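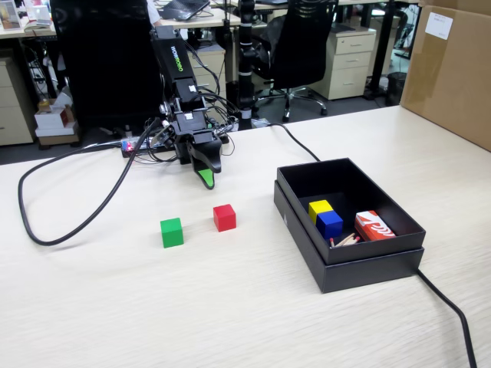
Does the Orkard dehumidifier need a drain hose? Only if you can't be bothered to empty the tank.

1. Stand it 20 cm from the wall. The box says it suits any room, which I doubt. 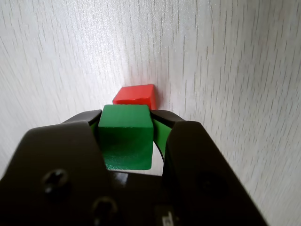 2. Set the dial to 4. "Auto" mostly seems to mean "on".
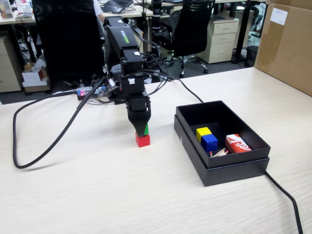

*Green block held on top of red block.*

3. Leave it for an hour before judging it. Ignore the "dry in minutes" sticker.
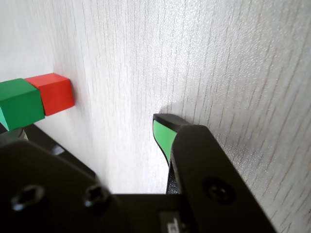
4. Empty the tank at 600 ml, whatever the lamp claims.

**Caution:** unplug it first.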